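**Cladness Practice Cell – a simulated tabletop task pack for gripper arms**

Page updated 2019-06-17

Welcome, and thanks for stopping by! Cladness is our downloadable practice cell for people who want to teach a robot arm to do one small job well before they go anywhere near real hardware. You get a room, a table, a white arm with a two-finger gripper, and a red box with a little knob on top. We've kept it plain on purpose, having spent far too many evenings at Prunow wrestling with simulators that arrived with a whole warehouse attached.

The task most folks start with is what we call Knob Line-Up. The arm comes in over the box with its fingers open and has to settle so that the knob sits in the gap between the two pads. It sounds like nothing at all, and then you try it with a controller that's a hair off in one direction, and you'll see why we think it's worth a whole pack!
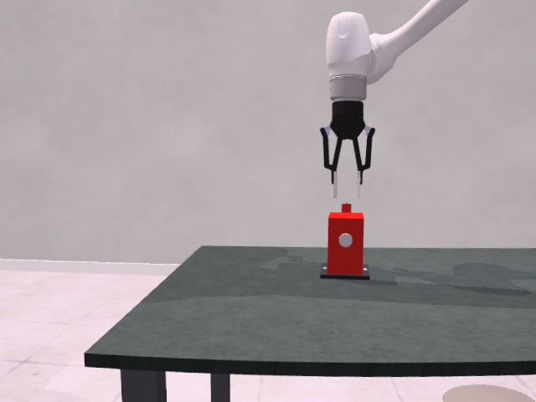

*Knob Line-Up: fingers open, pads just above the height of the knob.*

**What comes in the download**

- The room and table, with the arm and gripper already set up and ready to move
- The red box fixture on its dark base plate
- 30 saved starting poses, from friendly to fairly mean
- A scoring script that reports side-to-side error and final height
- A short guide by Liesl Kaufmann, who built the fixture and has strong feelings about it

Liesl asked me to mention that the fixture can be swapped out. The box, the knob and the round disc on the front are separate parts in the file, so you can make the knob wider, shift it off center, or recolor the whole thing if red is giving your vision code too easy a time. Please save your changes under a new name – the scoring script looks for the original and gets quite confused otherwise.

**Working close to the box**

The last little stretch is where the learning happens. Our advice is to run the approach in two parts: a quick move to a point straight over the knob, then a slow straight drop with the fingers held open. You can set the drop speed on a scale that goes up to 20, and I'd leave it at 5 until your numbers look steady. Both pads should hang parallel all the way down. If one of them clips the knob, the run is marked as a touch and you can play it back a step at a time.
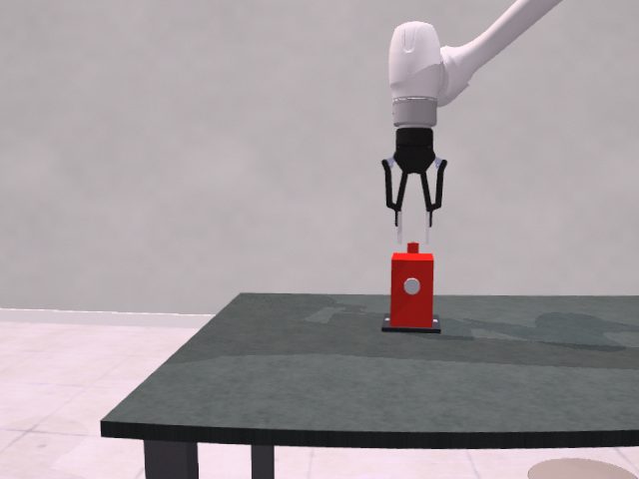 *Gripper lined up over the fixture, with the knob in the space between the pads.*

Alby Pirihi ran the January trial for us over in Ruawai, with a class of adult beginners, and he came back with a very long list (thank you, Alby, truly). The biggest change from it is that the arm now casts its shadow on the tabletop. Alby's learners kept asking how high the gripper was, and the shadow gives them one more thing to go by. You can switch it off if you're on an older laptop and things get choppy.

He also wanted a fixed view that stays put between runs, so that two attempts can be compared side by side. That's now the default, and the free camera is still there under the View menu.
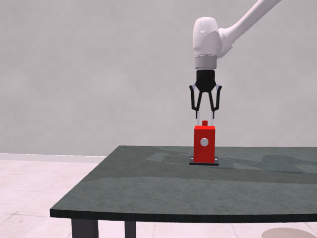 *Fixed view, pads on either side of the knob.*

**Price and licenses**

A classroom license is $1259 and covers every computer at one address, with updates included for as long as we keep making them. Single users should write to us first – we have a smaller bundle called Hakley that has the same table and fixture with fewer starting poses, and for one person at home it's often plenty.

**Before you order**

The pack doesn't include drivers for a physical arm. You can export joint positions as a plain text file, and several customers have written their own bridge from there, but we can't help much with that side of things. Returns are fine within 30 days. If the installer gives you trouble, send Liesl the log file along with your order number and the name of your graphics card.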